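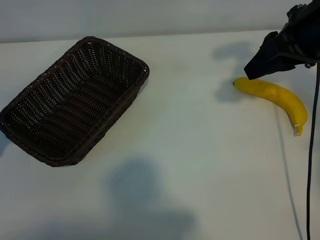 What makes a gripper stop halfway through closing when there's no collision and no e-stop?
In our case, a supply voltage drop at the gripper, caused by a cable with a damaged conductor near the connector.

Writing up the fault from November so it's findable. Pick and place cell, single item into a basket. Controller is a Quezada, gripper is from Cimonier.

Symptom: fingers start to close, stall, report error 402. Manual calls that "motion timeout" and suggests checking for an obstruction. There was no obstruction.

It only happened with the arm extended toward the far right of the table. Same grasp near the middle, no fault. That should have pointed us at the cable on day one. We spent it on grip force settings.

Rocío Contreras put a meter on the supply pins and jogged the wrist through its range. Steady 24 V until the last 20 degrees of rotation, then a dip every time the motor drew current.

Two strands left intact in the positive conductor when we cut the jacket back. Roughly 700 hours on that cable.

The safety part: after the timeout the gripper dropped to zero force and the arm carried on to the place position. The program never checked the error bit before moving. With fruit, you bruise some fruit. With anything heavy, you throw it.

Changes made. Error bit is read before every lift. Any fault holds the arm where it is. Restart is manual only.

Replacement cable is a high-flex one from Listwood, with strain relief at the connector. Also left more slack at the wrist, then checked it at full extension in both directions.

Traltley cell next door has the same routing. Checking that one tomorrow.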